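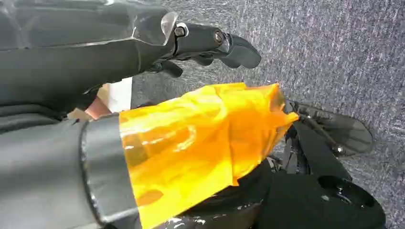

**Figure 2.** The two grippers over the carpet, with the yellow-orange film around the wrist of the lower arm.

### 3.2 Looking after the wrists

I'll spend a bit of time on upkeep here, as it ate far more of our summer at Brirbridge than I'd planned (and reviewers of the Nurkard paper did ask!). Our two-armed machine works close to the floor, and carpet fluff gets everywhere - into the finger linkages, round the pivots, under the cuff. By August we had logged 1414 runs, and 218 of them had been stopped early by a stiff or sticking finger.

Most of those stops came from one wrist, so that's the one we started wrapping. The film goes on just past the grey cuff band and finishes short of the gripper, with the end left loosely gathered (Figure 2). My first go was far too tight and it tugged every time the wrist rolled, so now I leave plenty of crumple in it. It looks a mess, but I've grown rather fond of it. The long finger and the thin metal rod beside it stay uncovered, and I brush those by hand before the first run of the morning.

The other arm has no film. There I check the two round bolts on the side of the gripper, one near the end of the forearm casing and one on the next segment along, and nip them up if the finger has any play in it. I do this every 10 runs and note it in the Horrocks log, along with the state of the pads.

Once a wrap is changed we redo the zero position in Dirnico with both arms parked. Skipping that step cost me a whole afternoon of bad grasps, all of which are left out of the results in Section 4.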